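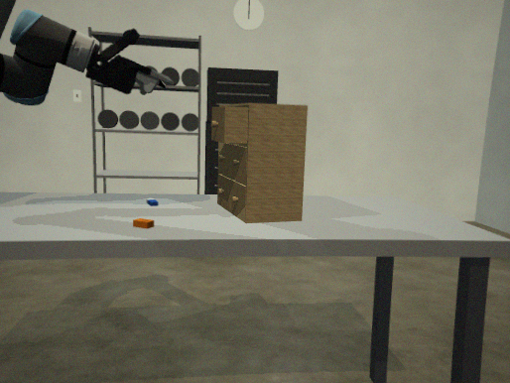

How to Make Subtitles for a Short Film Without Special Training

I made my first subtitles for a short film by my friend Poonam Rathore, who shot it in Sirenville with a very small crew. The film is 7 minutes long and everybody in it speaks fast, sometimes two people together. I made many mistakes. After that I did subtitles for other films, and this is the method I use today.

What you need

A final cut of the film. Please wait for it. If the editor moves one scene, all your times after this scene are wrong.
The dialogue list, or the script if there is no list. Actors change their lines, so always compare with the sound.
A subtitle program. I use Preltura, but any program that saves SRT files will do.
Headphones.

Step 1. Write down all the dialogue

Play the film and write what you hear, in the original language. Do not translate yet. Put the name of the character before each line and take it out later. If you cannot understand a word, mark it and ask the director.

Step 2. Cut the text into subtitles

One subtitle has two lines at most. I keep each line under 42 letters, counting the spaces. Try to end a line where a speaker would take a breath. Do not leave a small word like "the" or "of" alone at the end.

For Poonam's film I had 248 subtitles in my first version. It was too much for the eyes. I joined the very short ones and dropped the repeated greetings, and then it was comfortable to read.

Step 3. Set the times

The subtitle should come in when the person starts to speak – not before, or you give away the joke. Let it stay for at least one second, even if the line is only "No." Take it out before the picture cuts to a new scene, if you can. Leave a little space between one subtitle and the next, so that the viewer notices the text has changed.

Step 4. Translate

Now make a copy of the file and translate inside the copy. The times are already there. Translate the meaning and keep it short, for people read more slowly than they listen. Songs are difficult. In a film with songs, ask the director which ones carry the story, and translate those first. I do not try to make rhymes.

Step 5. Test with a person who does not know the language

My tester was Kiprono Biwott, who runs the small film club at the Lotitz. He watched with the sound off and stopped the film each time he had to read something twice. He stopped it often! All of these places I wrote again.

Step 6. Save and name the files

Save as UTF-8, otherwise letters with accents may come out as strange signs. Give the subtitle file the same name as the film file, with the language at the end. Many players will then find it without help.

If a festival asks for subtitles burned into the picture, make a separate export and keep the clean film in a safe place. Check the white text against bright scenes, for example snow or a white wall. A thin black outline is usually enough.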